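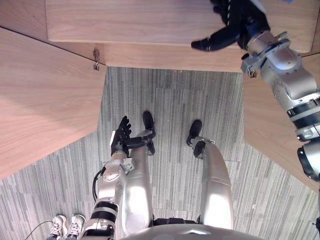

Flendeck striped carpet, gray. Review after 2 months in a small work area.

The pile is low and dense. Chair casters roll without drag, and dents from a 100 lb cabinet came out overnight with a damp cloth. The stripe makes it easy to lay straight, but any seam that crosses it will show, so order one piece if the room allows. Cut edges fray slightly and need tape. Against light wood the gray reads neutral. Lint shows more than dust does.

Backing is stiff in December cold; unroll it the day before. Four stars.

Reviewed by Ashraf Ouali

Contact | © Mandoveo | Back to top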